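Notebook, April, page 42

Back on the sourdough crackers after a break, and I have opinions. The Brulline rye came in yesterday (the coarse one, I ordered fine, whatever) and I decided to use it up before complaining. Batch 13 is the plain control, same as always: white flour, starter discard, olive oil, salt, nothing clever. Batch 14 swaps a third of the flour for the rye. I wanted to do half but chickened out after what happened with the spelt.

Mixed both before lunch. The rye dough drank its water in no time and turned into something like wet sand, so I gave it another spoonful and let it sit under a towel. By the time I came back from the phone it had pulled itself together and felt lovely, really smooth. Note for whoever tries this next: don't add the second spoonful right away like I did! Wait and see first. I think it would have come around without it, and the extra water made the rolling a pain.

Rolling. The control went down to setting 4 on the pasta roller with no trouble. The rye one tore at the edges every single time, even with loads of flour, and I ended up doing it by hand between two sheets of parchment, which took forever and gave me one end thick and the other end see-through. I've written "rye = parchment" on the side of the bin so we stop learning this over and over.

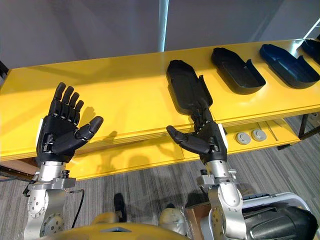

Oven was the big one at the back. It runs hot on the left (still!), so I turned both trays halfway through, and I also moved the rye tray down a shelf when the corners started getting dark. The control came out the way it always does, pale gold, blisters all over, good snap once it had cooled. The rye is a different animal. Darker, flatter, hardly any blisters, and the flavor is miles better. Nutty and a bit sour, and it made me want cheese right away. I ate far too many of the broken ones for this to count as tasting.

The thick end is chewy though. I put those pieces back in for a few minutes with the door cracked open and they crisped up fine, so maybe a second dry-out at low heat should be part of the recipe for the rye. Going to try that on the whole tray next time.

Salt: I used the Oshima flakes on top of both. Too big for the thin crackers, they just fall off into the tin, and then the last person to get to the tin gets a mouthful of salt. Crush them first or brush the tops with water, or do both. I keep meaning to try the brine thing, where you paint it on and let it dry, but that needs a proper brush and ours sheds.

Storage test is set up on the shelf over the sink, which is probably the dampest spot in the building, so if they survive there they'll survive anywhere. One tin of each and one paper bag of each. Labels are on the bottoms. Please don't eat from the tins until I've checked them! The bowl by the kettle is for eating.

To do:
Ask Brulline about swapping for the fine rye
Parchment, we're nearly out
Batch 15: same rye, less water, longer rest, second bake
Caraway? Half a tray maybe, I know not everyone likes it
New brush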